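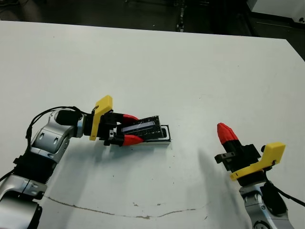 Keeping a white worktable usable for small parts

A white tabletop suits small electronics, fittings and fasteners. Dark parts show up against it at once, and a dropped screw can be found without a torch. The drawback is that the surface shows every mark. The notes below cover the table, the trays and the order of work at the bench.

Trays

Use shallow trays for anything that will be picked up again within the same job. A deep box forces the part to be lifted at a steep angle, and long thin modules catch on the wall on the way out. A white tray on a white table needs a dark rim, or the edge is lost under strong light. The black rim on the tray in the picture is enough. If yours has none, run a strip of black tape round the lip.

Set the tray flat on the table, directly in front of the hand that will use it. Do not stand it on a cloth or on paperwork. Keep one kind of part to a tray. The Tiko inserts sold for cutlery drawers can be trimmed to fit with a craft knife and divide a tray into 2 compartments.

Handling modules and boards

Hold a module by its long edges. Keep fingers and tools off any glossy window or display face, as grease there is difficult to remove from the corners. When putting a module back, lower one end into the tray first, then let the other down. Dropping it flat marks the face.

Bare boards should not go straight into a plastic tray. Line the tray with an antistatic mat cut to size, or leave the board in its bag until it is wanted.

Brown lines on a white top

A thin brown line can be a scuff, a stain or a crack, and the treatment differs. Test it in this order:

1. Wipe with a damp cloth and a drop of washing-up liquid. Dry and look again.
2. Rub lightly with a white pencil eraser. Rubber scuffs normally lift at this stage.
3. Apply a little bicarbonate of soda mixed to a paste with water. Leave for 11 minutes and wipe off. Do not scrub, which dulls the finish.
4. Draw a fingernail across the line. If it catches, treat the line as a crack.

A crack in laminate must be kept dry. Water gets under the sheet and the core swells. Clean the crack with a dry brush, fill it with white laminate repairer, level with a plastic scraper and leave overnight. Skellano filler in the small tube covers about 375 mm of fine crack. Costello white is slightly creamier and will show on a cold white top.

Shadows and light

A single lamp on one side throws a shadow across the table, and black parts lying in it are harder to read. Fit a second lamp opposite, at the same height. A Jetell clamp lamp with the arm set 149 mm from the table edge clears most trays. Diffused bulbs give a softer shadow than clear ones.

Cables

Leave a loop of slack in any cable that has to follow a moving joint or tool. Route it over the top or down the outer side, away from the work, and secure it at both ends of the loop. A cable that drags across the table will pull trays with it.

Last revised December 15, 2022. Filler drying times apply to a heated room.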